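Subject: Re: [snackswap] Parcels for May – what is everyone putting in?
From: Aliki Tsolakis
To: the swap list

Hello all,

Sorry for the slow reply, it has been one of those weeks where the kettle gets boiled four times before anybody makes the tea. I did read everyone's messages, and I've been building up my pile of treats for the parcel a bit at a time, mostly from the Panagiotou shop near the station and partly from the cupboard above my fridge. I spread them out on the blue throw on the sofa to have a proper think about who gets what.

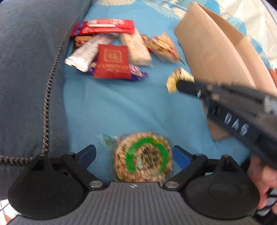
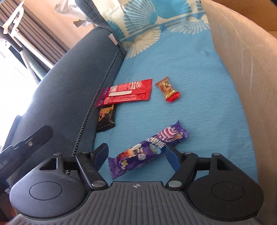 Sihan, I'm going to answer your message in pieces, as you asked so many good questions and I know I'll forget half of them otherwise.

Sihan Lei wrote:
> Hi everyone, a few things before we all start taping boxes shut.
> First, are we still keeping to the small box, or can we go up a size?
> I found the small one very tight last time and ended up eating
> the two bars that wouldn't fit (no regrets).

We're keeping to the small box, please. I know it's snug, but the next size up costs a good deal more to send and a couple of people told me privately that the postage was starting to sting. My own trick is to put the long flat bars along the bottom, side by side, and then use the little sweets to fill the corners. Anything square goes in last, standing on its edge. If you do it the other way round you'll be there all evening, as I was at Christmas, with Rosario on the phone telling me to sit on the lid.

> Second, chocolate. It was lovely to get so much of it but mine
> arrived with that white bloom all over. Should we skip it
> in the warmer months?

I've gone back and forth on this. The bloom is harmless and I've never turned down a chocolate bar for having it, but it does look sad when you peel back the wrapper. I'd say May is still fine for most of us. Yuto is the exception, being so far north that his box sits in the Revard depot for days, right beside what he swears is the only heater in the building. For him I'd lean toward biscuits, grain bars, sesame things and boiled sweets, and save the chocolate for the spring after next if we're all still speaking to each other. Anything with a soft centre I'd leave out for everybody, whatever the month. I still have a tea towel that smells of caramel.

> Third, is there a spending limit? I can't find the old email.

There is, and I couldn't find it either, so I asked Sofia, who keeps everything. We agreed on 13 dollars for the contents, not counting postage. You can go under it with a perfectly clear conscience. One of the nicest parcels I ever had was mostly homemade shortbread wrapped in a page of the Porneck newspaper, and I read the page as well (there had been a long argument about a footbridge, and I'd still love to know how it ended).

> Last one, do we label things? Half of mine had no English on them
> and I was guessing right up to the first bite.

Some people like the guessing! But I do think we owe each other a short note about nuts, milk and sesame at the very least. I write mine on a slip of paper and tuck it down the side of the box, and if there's a flavour I can't work out myself I just put a question mark. Please leave everything in its own wrapper too, even if it would pack better without. The wrappers are half the fun for me, and Rosario's youngest has been collecting them in a scrapbook since the very first swap – she's up to 110 and has strong opinions about the lettering.

As for weight, keep the whole thing under 849 grams with the box and tape included. I know that's a peculiar number. It's what my kitchen scale shows when the lady at the Idinska counter says it's just inside the cheaper band, and I've stopped arguing with either of them. If your own scale disagrees, take out one bar and have it with a coffee before you go.

Sofia is drawing the names this time. She needs your current address and anything you can't eat, and she'd like it in a message to her and not to the whole list, please, after what happened with the door codes. Rosario, yours came back last time with a sticker on it, so could you check the unit number? And Yuto, if you'd sooner have it sent to your work, tell her that as well.

I'll probably change my mind about my own parcel another 2 times before it's taped up, so if anyone has a strong craving for something, speak now and I'll see what I can find.

Warmly,
Aliki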